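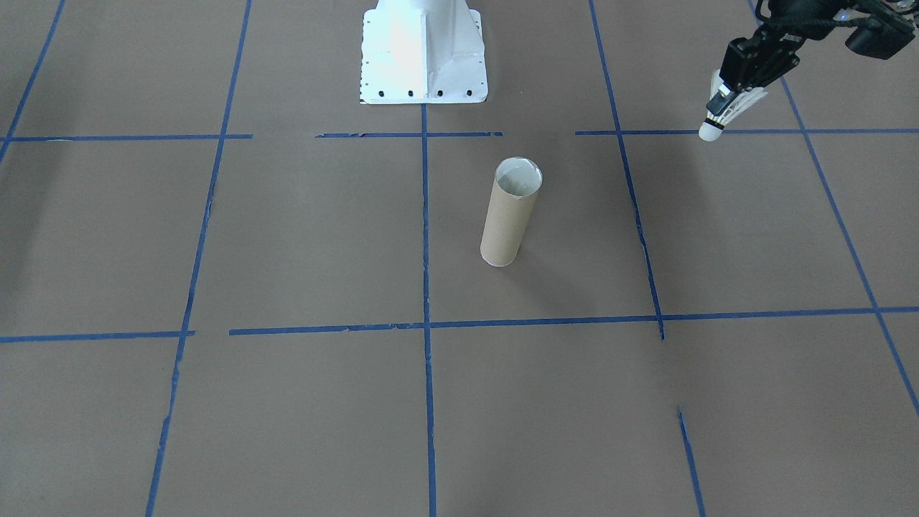
Home | Classes | Get Involved | Contact

I'm looking for six people to help me paint the big hallway at the Lirncombe community house in August, and I'd love it if one of them was you! You don't need any experience, just old shoes and a bit of patience. We'll cover the floor in brown paper and mark it off in squares with blue painter's tape, so everyone gets their own patch to work from and we don't all end up elbow to elbow by the coat hooks. I did my own kitchen in Usalville like that and it went pretty fast.

Sessions start at 7 in the evening and run up to two hours. Filipa Meireles is mixing the colors (a soft green, last I heard – she keeps changing her mind) and I'm bringing soup and way too much bread.

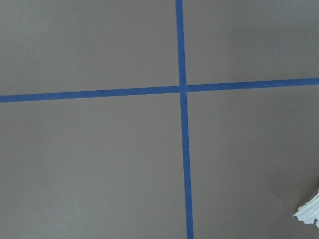 It's unpaid, I'm afraid, but you'll get dinner and a spot in Filipa's fall color class for free. If you're good at straight edges, please say so, as the trim around those doors is fussy. Teens are welcome with a parent.

To sign up, leave a note for me, Reiko Hoshino, in box 819 at the front desk.

Print this page | E-mail this page

Recent notices
Piano tuner wanted
Zakholm choir seeks altos
Ride share to Usalville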